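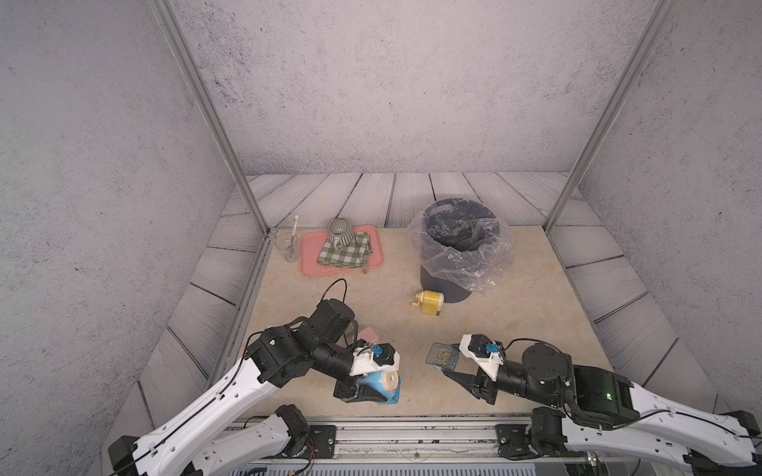
A proper cup: growing herbal tea on a hill above Ornby

The woman behind Flindlow grows, dries and blends her own herbal tea, and she is one of the easiest people to talk to that I've ever met. I went up on a wet morning in July expecting to stay an hour. I got back to the car well after lunch with a bag of mint on the passenger seat and four pages of notes I could hardly read.

Flindlow is a long, thin field with a drying shed at the top and the lane to Ornby at the bottom. She took it on after years of working in a school kitchen, and she still talks like somebody who has fed a lot of people in a hurry.

"I drank herbal tea for years and thought it was meant to taste of hay," she says. "Then a neighbour gave me a handful of lemon balm out of her garden, just pulled up, with mud on it. I put it in a pot and I couldn't believe it was the same sort of thing. It was bright! I wanted to know where all that taste had gone in the boxes I'd been buying."

The answer, as far as she is concerned, is drying. We spent most of the morning in the shed, and I could happily have moved in. There are racks up to the roof, and the smell changes as you walk, so that you go from apple (the chamomile) to something close to toothpaste (the peppermint) and then to a warm, dusty sort of sweetness she says is meadowsweet.

"People dry things too hot," she says. "I did. My first year I had the heater going full blast and I was ever so proud, everything was crisp in a day. And it tasted of nothing at all. Now I keep it low, keep the air moving and go away and do something else. Mint takes me 3 days in decent weather. Calendula is a pest, the petals feel done and the middles are still damp, so I pull the heads apart."

How does she know when a leaf is ready? She picks one off the rack and holds it next to my ear. "Listen," she says, and snaps it. "If it bends, leave it. If it goes to powder you've missed it."

She sells two blends all year round. Leso is the one most people start with, a mix of peppermint, lemon balm and a little fennel seed, fresh and quite sweet. Pană is darker and odder, with roasted dandelion root, meadowsweet and dried apple, and it's the one I've been drinking ever since. I asked which she liked better and she looked at me as though I'd asked about her children.

"Leso is for the morning and Pană is for when it's raining," she says. "So I drink a lot of Pană."

Last year she sold 3,003 packets, every one of them filled by hand at the bench by the window. She knows the number because she has to print the labels herself and the printer keeps a tally. "The three made me laugh. I think that was my sister panicking about Christmas."

I wanted to know what the rest of us get wrong at home, and this turned out to be her favourite question of the day. She put the kettle on to show me.

"Not enough leaf, for a start. It's light stuff, it fills the spoon and there's hardly anything there. I use 2 good teaspoons for a mug. And put a lid on it! A saucer will do. All that lovely smell in the kitchen is smell that should be in your cup. Then leave it alone for longer than you want to. It isn't like black tea, it won't go bitter on you if you forget it, or mine won't anyway."

She has no time for special equipment. A mug, a spoon, a napkin for the drips and a tray if you're carrying it out to the garden, and that's your lot. She does own a rather grand glass teapot, a present, and keeps string in it.

For anyone who fancies growing their own, she is full of encouragement and a few warnings. Lemon balm will grow anywhere and then everywhere. Mint should go in a pot, and the pot should go on a slab, as the roots will find their way out of the bottom. Chamomile wants sun and doesn't mind poor soil. Pick in the morning once the dew has gone, and pick before the plant looks its best.

"You always want to wait for it to look prettier," she says. "Don't wait. Cut it hard and it comes back. I get 2 good cuts off the mint, and a scrappy one in autumn that I keep for us."

By now the rain had stopped and she was itching to get outside. The plan for next year is a strip of blackcurrants along the bottom wall, grown for the leaves more than the fruit, and she paced it out for me in her wellies, waving an arm to show how high they would come. She has a blend in mind for them already. It hasn't got a name, and she wouldn't let me taste the trial batch.

"Come back when it's right," she says. "Bring your own mug, I've broken most of mine."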